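About us

Trollonari maintains hand-held gripper tools and the small work cells in which they are used. The company was founded by Stojan Mladenović, who remains responsible for the workshop and for the written procedures followed there. We do not manufacture grippers. Our clients send us equipment that has been in service, and we set it up, keep it in order and repair it when required.

Most of our present work concerns one cell, known internally as Vinden. It is built for hand-held operation: an operator carries the gripper to the task, and the positions of the tool are followed by means of square printed markers. A cell of this kind has few large moving parts, and its condition depends mainly on small matters — a marker mount that has worked loose, a collar that no longer sits flat, a lens that has not been wiped.
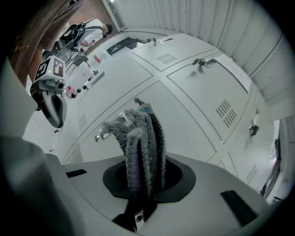 Each tool entering the Vinden cell is given a reference number and a service sheet. Sheet 3615, now in its second revision, sets out the order of inspection. The housing is examined first for cracks along the seams. The collar is then checked for even seating, and the marker mount is tested by hand for play. Fingers are opened and closed through their full travel before any adjustment is made, and the result is entered on the sheet by the person who carried out the test.

Tools are inspected after every 24 hours of recorded use. A full strip-down takes place at roughly 2000 closing cycles, or earlier if an operator reports uneven grip. Worn finger pads are replaced in pairs. The old pads are kept until the tool has been returned to its user, so that any later question about wear can be answered from the parts themselves.

Responsibility for the marker system lies with Dumitrescu, our calibration partner. Its engineers supply the printed squares, verify their dimensions and attend the workshop when a mount has been altered or replaced. Trollonari staff do not reprint markers on site.

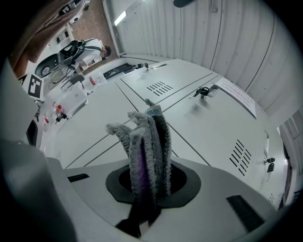
The arrangement of the workshop follows the same principles as the service sheets. Equipment storage is kept close to the place of work, and the surfaces on which tools are handled are reviewed at the start of each shift. The white metal cabinets have ventilation slots in their panels and individual locks, and keys are left in the locks during working periods so that access is not delayed. A printed sheet is taped to the cabinet for the use of our staff. Cables for the cell are checked for damage to the outer sleeve and are withdrawn from use if any is found; we do not repair them with tape.

Training is provided under the Feter programme, which was introduced for new technicians and is now open to clients' own operators. Groups are limited to six. Participants learn to fit a collar, to clean the inner faces of the fingers and to complete a service sheet correctly. The next intake will be in September. Applicants need no previous experience of robotics, although some familiarity with hand tools is expected.

Enquiries about maintenance agreements should be addressed to the workshop in writing, stating the type of tool and its approximate hours of use.

Page last reviewed: 8/9/26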